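Boletín del sector -- turismo y alojamiento

Cruceros, tasas y camas: lo que se mueve esta quincena

Va rápido, que cerramos tarde. El tema es el de siempre en la costa: cuánta gente baja de los barcos, cuánta duerme en tierra y quién paga la diferencia.

La naviera Cindden ha confirmado que mantiene las escalas de otoño. Todas. Se había hablado de recorte, sobre todo después de que el puerto anunciara la subida de la tarifa de atraque, pero el calendario que ha mandado a las agencias sale igual que el del año pasado, con la última escala a finales de octubre. Lo que cambia son las horas. Los barcos entran antes y salen antes, y eso a los restaurantes del paseo no les hace ninguna gracia: el pasajero vuelve a bordo a comer. Dos hosteleros con los que hemos hablado piden que al menos en las escalas largas se retrase la salida hasta media tarde. La naviera, de momento, no contesta.

Más. La cadena Stuvitz abre por fin el hotel de la antigua estación marítima. 172 habitaciones, cuatro estrellas, sin salón de congresos (estaba en el proyecto, se cayó por el camino). Apertura por fases: primero las plantas bajas, el resto cuando terminen los ascensores. La empresa dice que ya tiene vendida buena parte del verano a turoperadores del norte de Europa. No da el porcentaje. Lo hemos pedido dos veces.

Sobre el empleo, versiones distintas. Stuvitz habla de 100 contratos entre directos y temporada; los sindicatos rebajan la cifra y recuerdan que lavandería y limpieza van por subcontrata, o sea, fuera de convenio de hostelería. Habrá reunión. Ya contaremos.

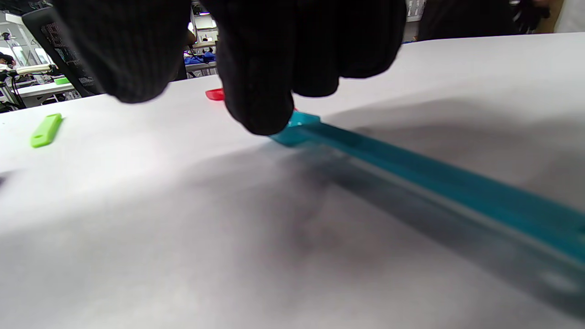
Cartagena, 3/5/24

El ayuntamiento lleva al próximo pleno la ordenanza de viviendas turísticas. Tercer borrador. El límite por edificio sigue, la moratoria en el casco antiguo tambien, y desaparece la obligación de tener entrada independiente, que era lo que más ruido hacía entre los propietarios. A cambio, registro obligatorio y placa en el portal. Según el informe que acompaña al texto, en el término municipal hay 597 viviendas dadas de alta. Las que no están dadas de alta, pues eso, no constan.

Los hoteleros lo ven flojo. Los propietarios lo ven duro. Los vecinos del casco han presentado alegaciones por el ruido de maletas y por los contenedores, y piden inspectores. El borrador prevé dos plazas nuevas de inspección, sin fecha.

Quien quiera alegar tiene que hacerlo por registro, presencial o electrónico, antes de que se cierre el plazo. Ojo con el formulario de la web municipal, que sigue siendo el del segundo borrador y cita artículos que ya no existen. Nos dicen que lo cambian "en breve".

Mercados emisores

Irlanda sube. Ruairí Ó Ceallaigh, que lleva la programación de costa mediterránea en el turoperador Tralteck, estuvo aquí viendo hoteles y nos atendió diez minutos en el vestíbulo, con el taxi en la puerta. Quiere ampliar a 200 plazas semanales en temporada media -- abril, mayo y octubre -- si encuentra camas a precio razonable. "El problema no es el avión, es la cama", nos dijo. También pidió más excursiones cortas, de medio día, para un cliente de cierta edad que no quiere autobuses largos. Las minas y el teatro romano le gustaron mucho. El traslado desde el aeropuerto, menos.

Otra pista: Nyamweya, la plataforma de reservas de actividades, busca guías locales con habilitación e idiomas. Inglés y francés sobre todo, algo de alemán. La comisión que aplica es negociable los primeros seis meses, luego ya no. Leed bien el contrato antes de firmar, hay una cláusula de exclusividad en la página final que a mas de uno se le ha pasado.

Breves

-- La oficina de turismo del puerto amplía horario en días de escala. El resto, igual.

-- Siguen las obras del paseo en el tramo del muelle. Acceso peatonal abierto, carga y descarga solo a primera hora.

-- Las ayudas autonómicas para renovar instalaciones hoteleras siguen sin convocarse. La consejería habla del segundo semestre.

-- En el número anterior pusimos mal el correo de la asociación de campings. Perdón. El bueno lo enviamos a quien lo pida respondiendo a este boletín.

Próximo envío, después del pleno.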